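Can they do the washing up yet? Notes and a picture from the Kirnton bench

Gallery page, put up in a rush. More to come when I get them off the other laptop. Captions are mine, blame me not Lovisa.

Background for anyone landing here from the Boma newsletter. The question we get asked at every open evening is whether machines can do chores yet. Kitchen chores, stockroom chores, the dull end of a shop or a small lab. Short answer: some of them, slowly, if you set things out nicely first. Long answer is this page and probably another 5 like it.

Lovisa Vik runs the bench. Åsmund Grønli does the software and most of the swearing. I write it up and fetch things.

Why glassware. People expect mugs and socks, and we do those as well, but glass is where you find out. It is slippery, see-through, tips over, and costs money. A jug and a funnel in a kitchen is the same job as a flask and a funnel in a lab really. Bottle of oil into a smaller bottle of oil. Vinegar. Shampoo refills, if you are a shop that does refills. The Fagerlund people do exactly that all day, by hand, and would love not to.

The job, in the order a person would do it: pick up the tall one, carry it over without slopping, find the top of the funnel, tip, stop tipping, put it back down. A child of six can do it, badly. Machines are at badly as well, on a good day. The tipping is the easy bit, oddly. Finding the rim of something clear is the hard bit.
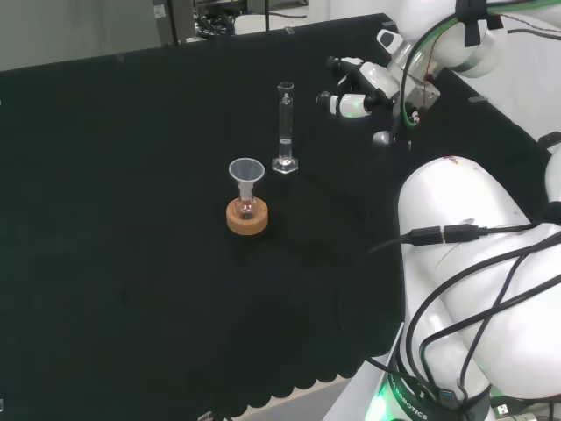
Stopping is the other thing. A person watches the level and eases off before it gets there. Most of what we have tried either stops dead and dribbles down the outside, or carries on a beat too long. Åsmund has a fix for this that works with coloured water and falls apart with plain. He says give him till November. I have heard that before.

Then there is letting go. You would not think so but putting a thing down is its own chore. Too high and it drops, too low and it presses on the table and skids. Tall narrow things want to fall over anyway. Lovisa's rule is that if she holds her breath it does not count as a pass, which seems fair to me, and is also why the pass list is so short.

Some other chores, with marks out of nothing in particular:

Wiping a table. Fine. Properly fine. Misses corners, so do I.

Folding tea towels. Good on a flat towel laid square. Hand it one in a heap out of the dryer and go and make a coffee.

Loading a dishwasher. Plates yes, cutlery no, anything with a handle depends which way the handle went. Nobody should be buying one for this.

Facing up shelves. We tried tins and boxes. Tins are lovely. Boxes with crushed corners get pushed over sideways and then it pushes the next one too. Estine sent us a crate of there worst returned packaging for this and it was very usefull, thank you, please stop now.

Sweeping. Has been solved for years so long as you don't mind it being a disc and you don't have stairs.

Refilling and decanting. See above. Close, if the bottles are always the same bottles in the same place. In a real shop they never are.

Couple of questions from last time, quickly.

Is it quicker than a person? No. Not at any of the above apart from the floor, and that is only becuase it does the floor when you are out. Speed is not what we are after this year anyway. We want the same result every time, then speed.

Would it be safe round kids? Not asking it to be. Bench only for now. Different project, different insurance.

How much does it cost? More than a dishwasher and a person to load it. Lovisa says do not print numbers so I am not printing numbers.

How many goes does it take before it learns something? Depends on the job. Towels were surprisingly few. Pouring is greedy, we are on attempt 3021 across all the pouring jobs and it still surprises us, not always in a nice way. Lovisa wants 100 clean ones in a row before anyone says the word "done" out loud.

My own view, for what it's worth. Shop floor before kitchen. A stockroom has aisles and labels and someone in charge of where things go. My kitchen has a drawer that only opens if you open the other drawer first. Åsmund disagrees, thinks homes will come sooner as people put up with more mess at home than a manager would at work. We have been having this argument for 2 years and I'm not going to win it on a gallery page.

Next lot will be towels and tins, then maybe the dishwasher if Lovisa lets me show the dishwasher. If you have a chore you want tried, send it in, small and boring is best. Nothing with eggs please, we have done eggs.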